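Search this forum Search Advanced Go

Wiring inside moulded housings: is any of this twisting and labelling worth the bother?

halfmoon_spanner
I look after a small shop that puts together control housings, the sort where everything lives inside a plastic shell and a person with thin wrists has to get it all plugged in before the lid goes on. We've been buying our harnesses untwisted and cutting them ourselves. The new supplier, Radesach, wants us to move to ready-made twisted sets with the connectors already crimped on and a printed tag on each one. Their rep says it'll halve our fitting time.

I don't believe a word of it. Fitting time in our place is mostly spent looking for the end you want, and I can't see how twisting two wires together helps you find it. Has anyone made this change and timed it properly, before and after, with the same people?

Batch size is 500 if that matters.

puddlegate
We did it two years ago. It was quicker.

halfmoon_spanner
Quicker by how much, and who timed it?

puddlegate
I don't have a number. You could feel it.

halfmoon_spanner
Well, I could feel it when we bought the magnetic trays and those went in the skip.

Corrie_bench4
I'd separate two things here. Twisting is there for electrical noise and to stop a pair wandering off in different directions. Crimping and tagging are about labour. The rep has rolled them all into one and put a single claim on it, so you can't tell which bit you're paying for. Ask him to quote the set untwisted with tags, and twisted without. If he can't or won't, you've learnt something.

My own view is that tags are worth having only if they can be read once the thing is in the box. Most can't. The print is faint, the tag goes round the back of the bundle and you end up turning it with a fingernail. We had a run of Talpur looms where the tag was so close to the connector that it had to be pushed back along the wire every single time.

tin_of_grommets
Tags are for the goods-in desk. They were never meant for the fitter.

Corrie_bench4
Then the goods-in desk can pay for them.

oldrope
Can I ask what the housing is like inside? You can't talk about wiring without the box. If there's a ledge or shelf halfway then you've got two jobs, above and below, and the wires always end up in the wrong one.

halfmoon_spanner
There's a ledge, yes, right the way across. Yellowy orange plastic, shiny, which I also have opinions about. Ours has the blue and white pairs above it, which are the trial ones, and the old red, black and yellow-green below. I was told the ledge would "manage the loom". A ledge doesn't manage anything, it's a shelf. Leave a long loop in the top and sooner or later the loop goes for a walk.

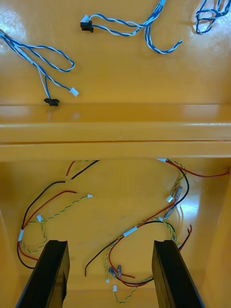
My other complaint is length. The supplier's sets are all made to one length so they can sell the same part to Sestton and whoever else, and the spare has to go somewhere. On our drawing it says "dress neatly". I've been reading that drawing since July and I still don't know what it wants from me. Coil it? Fold it? Tape it to the wall? Each of my fitters has a different answer and all of them think the others are savages.

puddlegate
Coil it, one tie, done.

oldrope
Coils spring. Fold it flat and tie it in the middle. A coil takes up more depth than you think and then your lid sits proud.

puddlegate
Ours don't sit proud.

oldrope
What's your depth?

puddlegate
Deep enough, evidently.

tin_of_grommets
Both of you are treating a symptom. Get the length right. Extra wire in a closed box is wire you've bought, paid to have fitted and then paid again to hide. We worked ours out by running string from point to point, adding a hand's width at each end, and sending the string to the supplier in an envelope. They thought we were mad but the next delivery fitted.

halfmoon_spanner
I like the string. I asked Radesach about custom lengths and the minimum order is 3,000 sets, so six batches' worth. If somebody upstairs moves a connector in the meantime I'm left with a cupboard full of the wrong thing.

Corrie_bench4
So that's your real answer about the saving. It's a saving to them.

marrowbone_lane
I'm going to disagree with most of this. I've fitted both kinds, with my own hands, for a living. Loose single wires are horrible. You pick up the red, the black comes with it, then something you'd already routed pulls out of its corner, and by the afternoon you're swearing at a bit of plastic. A twisted pair comes up as one thing. You find either end and you've got hold of both wires. I don't need a stopwatch for that and I'm a bit tired of people who don't sit at the bench demanding one.

Where I will agree is colours. If all the top pairs are blue and white then you've made them tidy and also made them identical. Two harnesses in the same colours, both with a black connector on them, will get swapped. Maybe not on Monday morning, but they will.

halfmoon_spanner
I do sit at the bench, for what it's worth, two days a week. I take the point about singles dragging each other about. That is what happens with our red and black. I'm still not having "halve".

The colours hadn't bothered me until you said it and now they do. Do people ask for different colours or just different plugs?

marrowbone_lane
Different plugs, keyed so the wrong one won't go in. Colours are no help to one of our lads, who can't tell half of them apart anyway.

tin_of_grommets
Keyed plugs cost more.

marrowbone_lane
So does taking the lid off again.

splitpin_sue
Nobody's mentioned the shiny plastic. We had a glossy housing and the overhead lights bounced straight back off it. You'd lean over to look for a small white plug and there would be a big white glare sitting where you wanted to look. We moved the lamp to the side and lowered it. Matt would have been better but the moulder wouldn't hear of it. I reckon the lamp did more for us than any change of loom.

halfmoon_spanner
This is the sort of thing I came for. We've got strip lights directly over the benches, and everyone leans to the left to see into the top half. I'd put it down to the chairs.

oldrope
Did you measure the lamp, Sue, or could you just feel it?

splitpin_sue
Ha. We counted plugs found not fully home at final check, over 50 boxes before and 50 after. It came down. I wouldn't swear it was only the lamp as we had a new starter leave in the middle.

Corrie_bench4
That's more evidence than the rest of the thread put together, mine included.

puddlegate
I still say you could feel it.

tin_of_grommets
Has anyone tried the Sisine clips? Little stick-on saddles, you put one on the ledge and one on the side wall. They're sold for exactly this.

oldrope
Stick-on anything on glossy plastic, no. They hold for the photo in the catalogue.

tin_of_grommets
Ours have held.

oldrope
Did you wipe the plastic down first?

tin_of_grommets
Yes, as it says on the packet.

oldrope
Then you're the first person I've met who did.

halfmoon_spanner
Right, here's what I'm going to do, and people can tell me it's wrong. One batch as we are now. One batch with the Radesach sets in the top only, same fitters, same benches, lamps left alone. I'll write down the time per box and how many plugs aren't home at check. Then I'll shift the lamps and do a third. No clips until the end. I'm not changing 3 things at once and then guessing.

marrowbone_lane
Swap the order for half your people. Whoever does the new sets second will be faster just from practice.

halfmoon_spanner
Fair. That does mean I need to explain it to them, but fair.

puddlegate
You'll find it's quicker.

halfmoon_spanner
If I do I'll say so here. Last edited Wednesday, March 22, 2023, to fix the batch size, which I'd typed with a nought missing.

Corrie_bench4
Get the price split before you start though. No use knowing it's quicker if you can't say what the quicker part costs.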